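3.2 Household food records

Households in the Solititz sample were asked to keep a food record for 42 days in February and March. Each record listed what was bought, what was eaten at home, and what was thrown away. Of the 737 households that agreed to take part, almost 60 percent returned a record that could be used. The rest were left out of the main analysis but kept in the comparison of household size and income (see Section 4).

Records were written by hand. Juška and Priedītis read each one separately and sorted the entries into groups: fresh fruit, root vegetables, bottled drinks, dairy, bread, and cooked leftovers. Where the two readers disagreed, Balogh made the final choice.
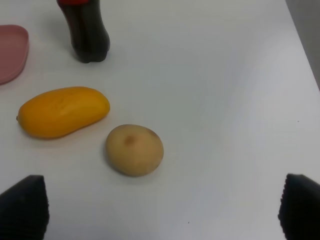
Fruit was the hardest group to sort. Many people wrote only "fruit" and a price, and prices at the Tudora market changed from one week to the next. These entries were counted as purchases — the kind of fruit was left blank — and were not used in the estimates of waste by item. Potatoes caused less trouble, as most families bought them by the sack and noted the weight.

Figure 2. Items on a white tabletop.

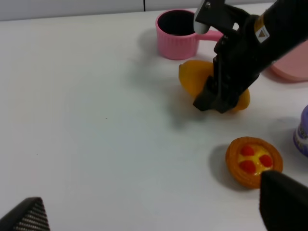 3.3 Interviews

Coetzee and Hunt visited a smaller group of families in Solititz and Lūse after the records had been collected. The interviews took place in the home, usually in the kitchen, and followed a short list of open questions about shopping, storage, and who decides when food is no longer good to eat. Parents with young children often spoke about play as well as meals. Several said that a child who had handled a fruit or served it in a pretend meal was more willing to taste it later.
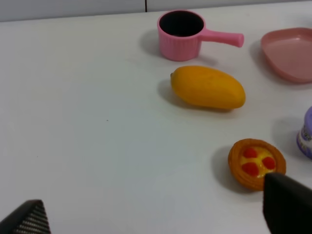
Such remarks were not planned for in the question list, and they are reported in Section 5 only as the views of the parents concerned. Answers were written down during the visit and read back to the family before the interviewer left. Families in Lūse tended to shop less often and to store more, a pattern that also appears in their written records.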